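Bags, part two

23rd October

The bag sorting carried on this week. Last time I got through the backpacks and stopped when I reached the hooks by the door. The panel wall in the workroom has been up since spring and I still like it. The gray is plain enough that I don't notice it, and it saves me from painting.

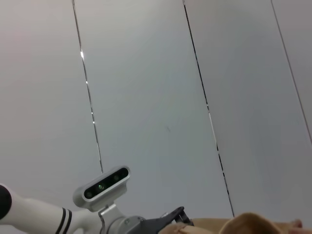
I had meant to keep everything to 15 bags. I ended up with 17, and I can live with that. The two Gosteck totes went to the thrift store, and so did the Nijs shoulder bag with the zipper I never got around to replacing. The Arnetti overnight bag stays until November, when I have a trip, and then I'll decide.

Canvas was the hard part. It doesn't hold a shape on a shelf, so a canvas bag takes up more room than it should unless you fold it. I fold mine in from the sides and lay the strap on last. The tan one with the brown piping is my favorite of the lot. It has a metal ring near the top where I clip my keys, and the strap is long enough to wear across the body.

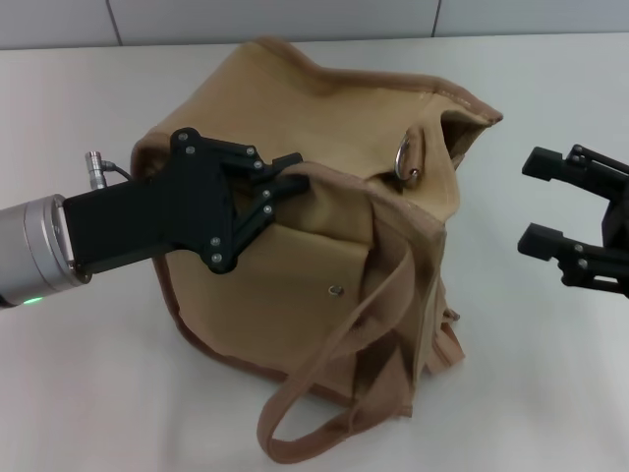

I bought mine from Turkico and paid 132 dollars, a lot for me. I've carried it nearly 300 days by now and the seams are fine. Cleaning is a damp cloth and a little dish soap. I tried the washing machine once with a different canvas bag and it came out a size smaller.

Next up is the shelf over the desk, mostly pouches and spare straps. I need to buy a bin for the straps first.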